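Search this site: type a word, press Go

Why Metal Bars Have Grooves: Aluminum Extrusion for Young Readers
By Hazel Tran

Aluminum is a light, silver-colored metal. Factories often shape it by a process called extrusion. The word means "pushing out." Toothpaste leaving a tube is a simple case of extrusion.

The process starts with a solid block of aluminum called a billet. The billet is heated until it is soft, but it does not melt. A machine called a press pushes it against a thick steel plate, the die, which has a hole cut through it. The metal can leave only through the hole, so it comes out as a long bar with the same outline as the hole. 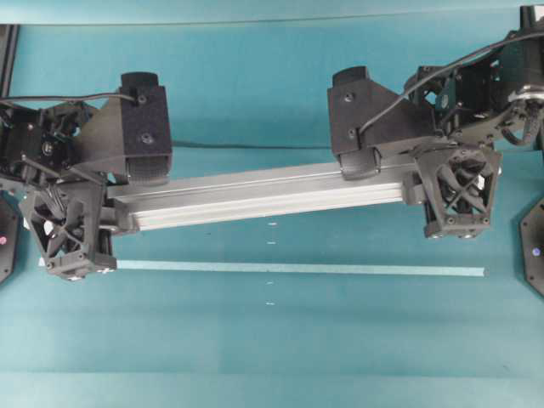

The outline of a bar is called its profile. A profile can be a square, a rectangle, a tube or something more complicated. If the hole in the die has small notches and teeth, the bar will have grooves and ridges. They run the full length of the bar, and every slice cut from it has the same shape.

Grooves have several uses. Some are made to hold the head of a bolt or a special nut, which can slide along until it is in the right place. Grooves also mean less metal in the bar, and less metal means less weight. Ridges help a thin wall resist bending.

After the press, the bar is cooled, stretched to make it straight, and cut with a saw. Shelves, window frames and ladders can all be made from extruded parts.

Words to know
Billet: the block of metal before pressing
Die: the steel plate with the shaped hole
Profile: the outline of the bar

Comments (2)

Dorota Tomaszewski: My class tried this with modeling clay and a star-shaped die. The star came out clearly after the second push.

Malabanan: Is a drinking straw extruded too?

Related
How a Saw Cuts Metal
What Is an Alloy?
Nuts, Bolts and Threads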